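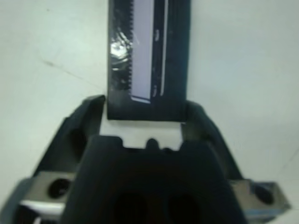 Fig. 1. Wrist camera, black part held between the fingers.

Grovcombe Technical Evening Program
Handout 5: Looking after a two-arm bench cell
25 May 2024

Search handouts Go All topics

The Siltach notes call this cell "maintenance-light." Read that with some doubt. Two arms over one table means two grippers, two sets of cables and twice the chances for something to drift, and the software will happily report green while it does.

Start with the wrist view. Fig. 1 is what you get from the gripper side: fingers and palm large and soft, the part sharper beyond them. Do not judge finger wear from this view. You can judge whether the part sits straight between the fingers, and whether glare is going to be a nuisance. The bright crumpled patch on the toothed strip is the kind of thing that fools an edge finder. Turning up the exposure is the usual advice – I have yet to see it help.

Before powering up:
- Wipe the finger pads with a dry cloth. No solvent.
- Check the bracket screws at each wrist by hand.
- Follow each cable from wrist to base and feel for stiff spots.
- Clear the fingertips with a 90 mm gap to any part.

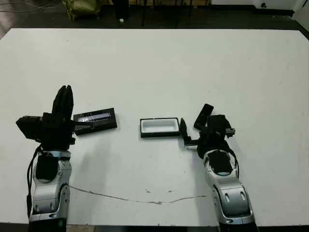

Fig. 2. Both arms over the table, left gripper nearly closed, right gripper open.

Compare the two cables in Fig. 2. Both run down the outer side of their arm, and that routing is worth keeping. Cable ties pulled tight at the wrist look tidy and shorten the cable's life.

The thin brownish line across the front of the table is cosmetic as far as the arms care. A vision routine may disagree, so mask that area before you teach a pick point.

Recalibration: Nudik's sheet says every 293 cycles. No test data comes with that number. Run the 6-point check at the start of each session, write down the offsets and let your own log set the interval. We compare logs in September.

Shares: 6 Comments: 5

Related handouts
Gripper pads: when to replace
Reading a Jiang offset log
Glare and shiny packaging
Cable routing on small arms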